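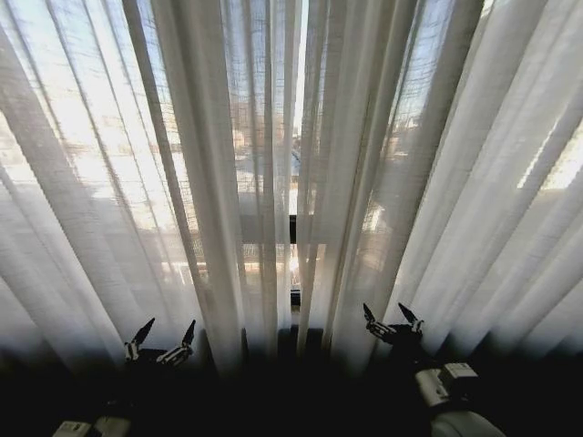
光跑得非常快，一秒钟能绕地球七圈半，可是你拿一张厚纸板就能把它拦下来。想想也挺替它委屈的：从太阳出发，飞了八分多钟，一路上什么都没撞着，最后撞在你的语文书封面上。

东西遇到光，脾气各不相同。有的把光放过去，有的把光挡回来，有的把光吞掉，还有的放它过去，但要先让它转得晕头转向。下面讲的就是这些脾气。作者凯苏·萨里宁住在一个叫亚多拉的小城，那里的冬天很暗，人没事干就容易研究光。

## 三种待客之道

先认三个词。

**透明**：光大摇大摆地走过去，方向基本没乱，所以你能看清对面是什么。干净的窗玻璃、一杯清水都是这样。

**半透明**：光能过去，可是路上被撞得东倒西歪，或者只过去了一部分。你知道对面是亮的，也许还看得出有个影子在动，至于那是你爸爸还是晾着的大衣，就说不准了。磨砂玻璃、描图纸、薄薄的冬瓜片都算。

**不透明**：光别想过去。木门、砖墙、你弟弟（尤其是他站在电视机前面的时候）。

这三个词听上去像三个抽屉，一样东西只能放进一个里头。其实它们之间没有墙。一张白纸能透一点光，两张少一点，把一整本厚书叠起来，就一点也看不出来了。水也一样，杯子里的水透明得很，海里几百米深的地方却黑得像锅底，因为光一路走，一路被水吃掉一点。

## 薄纱是个特例

纱是用线织的。线和线之间有小洞，洞比线还抢地方。光碰到洞就直接穿过去，碰到线就被弹开，或者从线里面歪歪扭扭地钻出去。

所以一块白纱同时干两件事：一边让你看见后面，一边在你眼前洒上一层白蒙蒙的光。你看到的是这两样加在一起的结果。

纱要是打了褶，叠起来的地方就有两层、三层，光要闯的关多了，那里看上去就暗一些。裁缝没有往布里掺灰颜料，暗的条纹全靠层数。想验证的话，拿一块薄手帕对着窗户，先看一层，再对折看两层，再对折看四层。折到后来你会得到一块暗暗的小方块，以及一块需要重新熨的手帕。

## 白天看得出去，晚上露了馅

白天，屋里的人隔着纱能看见外面，外面的人却不太看得见屋里。很多人因此以为纱有正反面，像单行道一样只许往一个方向看。

纱没有这种本领。它两边都一样，不一样的是亮度。

白天外面亮，屋里暗。从外面看过来，太阳照在纱线上，线亮得晃眼，屋里那点微弱的光从小洞里挤出来，根本争不过它。这跟演唱会上你小声哼歌差不多，你确实在唱，只是没有人听见。从屋里往外看就反过来了，外面的景物很亮，从洞里涌进来的光足够多，你的眼睛就顾不上那些线了。

天一黑，屋里开了灯，两边换了位置。现在屋里亮，外面暗。你往外看，只看见一层白纱；外面的人往里看，看见你穿着睡衣练武术，动作还挺完整。

剧场早就在用这一招。舞台上挂一大块纱幕，从前面打光，观众看见的是一幅画；把前面的灯关掉，打开后面的灯，画就淡了，画后面的人冒了出来。观众惊呼，管灯的人喝了口茶，他只是按了两个开关。

## 玻璃为什么肯放行

玻璃很硬，空气很软，按说应该是软的东西才让路。可是光不在乎软硬。一团棉花比玻璃软多了，照样把光挡得死死的。

光在乎的事情主要有两件。

头一件，这种材料吃不吃光。每种材料里都有数不清的小粒子，叫电子。有的电子正好能把可见光的能量接过去，光就没了。玻璃里的电子胃口比较挑，可见光给它的那一份太小，不够它往上跳一级，它干脆不接，光就过去了。紫外线给的份大一些，其中一部分玻璃就不客气地收下了。所以在玻璃看来，“透明”是要看对谁说的。

第二件，里面整不整齐。玻璃内部没有什么缝隙和疙瘩，光进去以后一路平平顺顺。你把同一块玻璃砸成粉末（请不要真的去砸），它就变成白的了，还是那些材料，一点也没换。每一粒小粉末都有好多个面，光进一个面弯一下，出一个面又弯一下，还有一些直接弹走。几百个面下来，光已经不记得自己本来要去哪儿。

## 白颜色是怎么来的

顺着刚才的粉末往下想，有一串东西就都说得通了。

- 一块冰可以是透明的，把它刨成冰沙，就白了。
- 一粒大冰糖能透光，磨成糖粉，就白了。
- 水是透明的，打成浪花，里面全是气泡，也白了。
- 雪花单独一片看是透明的小冰晶，堆起来是白的。

光在这些东西里面撞来撞去，红的、绿的、蓝的全都差不多地弹回来，混在一起进到眼睛里，眼睛说：白。

北极熊的毛也在这个名单里。它的毛本身没有颜色，许多根里面还是空心的，光被毛弹来弹去，看着就白了。毛底下的皮肤是黑的。北极熊对此没有发表过意见。

牛奶稍微有点不同，它里面有数不清的小油滴漂在水里，每一滴都在给光添乱。你往一杯清水里滴几滴牛奶，摇匀，关掉屋里的灯，拿手电筒从侧面照，从旁边看那杯水会微微发蓝；对着手电筒那头看，光会有点发黄。蓝光比较容易被小颗粒弹到旁边去，剩下的往前走的就偏黄了。天空白天发蓝、太阳落山时发红，靠的也是小颗粒弹光，不过天上干活的是空气分子，比油滴小得多。 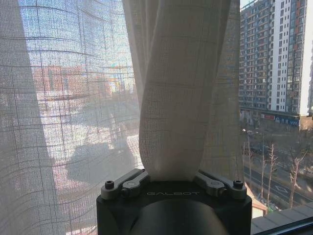 ## 给纸抹点油

吃过油条的人都见过这件事：油滴在纸上，纸就透了一块。

纸是一大堆植物纤维压在一起做成的，纤维之间到处是空气。光从空气进纤维，弯一次；从纤维出来进空气，又弯一次。弯得多了，就回头了，所以纸是白的，看不透。

油钻进去，把空气赶了出来。油和纤维让光弯的本事差不多，光从油里走到纤维里，几乎感觉不到换了地方，也就不怎么拐弯，直接穿过去了。

水也能办到，只是效果差一点，而且水会干。在没有玻璃的年代，有些地方的人用油纸糊窗户，既挡风又透亮，缺点是不能把作业本抄在上面。

磨砂玻璃也有同样的弱点。它的一面坑坑洼洼，光从坑里出来就四处乱跑。往糙的那面贴一块透明胶带，用手指压紧，胶填进了坑里，玻璃就露出一块清楚的。学过这一段以后，请继续尊重别人家的浴室门。

## 四个可以在家做的试验

需要的东西：一支手电筒、一张白纸、一滴食用油、两块薄纱（旧纱巾也行）、一个透明杯子。还需要一个大人，主要负责说“别滴到桌上”。

无论做哪一个，都不要直接盯着太阳看，隔着纱也不行。纱能把窗外弄得柔和，可它保护不了你的眼睛。

### 1. 谁更透

把房间弄暗，让手电筒隔着不同的东西照墙：保鲜膜、餐巾纸、塑料尺、树叶、手掌。先猜，再照，把猜错的记下来。猜对的不用记，你自己会到处说的。

照手掌时你会看见指缝边上发红。血和皮肤把蓝光绿光吃得多，红光剩得多，所以透出来是红的。

### 2. 油窗户

在纸中央抹一滴油，等它散开。把纸举到窗前，油那块比旁边亮。现在把纸放到深色桌布上，油那块又比旁边暗了。

先别往下看，自己想一会儿。

想好了吗？对着窗户时，光从后面来，油那块放过来的光多，所以亮。放在桌布上时，光从前面来，普通的纸把光弹回你眼里，油那块却让光漏到桌布里去了，所以暗。同一块油斑，一会儿亮一会儿暗，它自己什么也没干。

### 3. 会游泳的花纹

把两块薄纱叠在一起，对着亮处，慢慢转动上面那块。你会看见大片大片的波纹在纱上游来游去，转得只差一点点时，波纹最宽。

每块纱都是整齐的小格子。两套格子稍微错开，有的地方洞对着洞，亮；有的地方线挡着洞，暗。明暗连成片，就成了波纹。它有个名字，叫**莫尔条纹**。电视里的人穿细条纹衬衫时，衬衫有时候会自己闪，也是格子和格子在闹别扭：一套在衬衫上，一套在摄像机里。

### 4. 软影子和硬影子

用手电筒照自己的手，墙上的影子边缘很清楚。然后在手电筒前面隔开一点举一张餐巾纸，再照一次，影子的边就糊了。

手电筒的光从一个小地方出来，手要么挡住了它，要么没挡住。有了餐巾纸，整张纸都在发光，墙上有些地方只被挡住了一部分，半明半暗，边就软了。拍照的人喜欢这种光，因为它对痘痘比较宽容。

## 信箱里的问题

**塔伦·帕尔问：玻璃既然透明，鸟应该看不见它，那我们为什么看得见？**

多半是看见了别的东西：手印、灰尘、窗框，还有玻璃上的倒影。光垂直照到普通玻璃上，每一面都要弹回去一点点，大约百分之四。晚上在亮着灯的屋里看窗户，外面的光太少，这点倒影就显出来了，于是你看见了自己。鸟遇到的麻烦正在这里，玻璃里映着树和天，鸟以为可以飞过去。在外侧贴上密密的小圆点，能帮它们不少忙。

**还有人问：有没有百分之百透明的东西？**

真空算一个。可惜真空做不了窗户，也不太好买。

**最后一个问题：黑纱比白纱更挡光，为什么隔着黑纱反而看得更清楚？**

白纱的线会把照在上面的光弹进你眼睛里，给景物蒙上一层白雾。黑纱的线把光吃掉了，没有那层雾，从洞里进来的景物就干净些。许多纱窗做成深灰色或者黑色，就有这个好处。去看看你家的是什么颜色，顺便看看上面有没有趴着蚊子，以及它在哪一面。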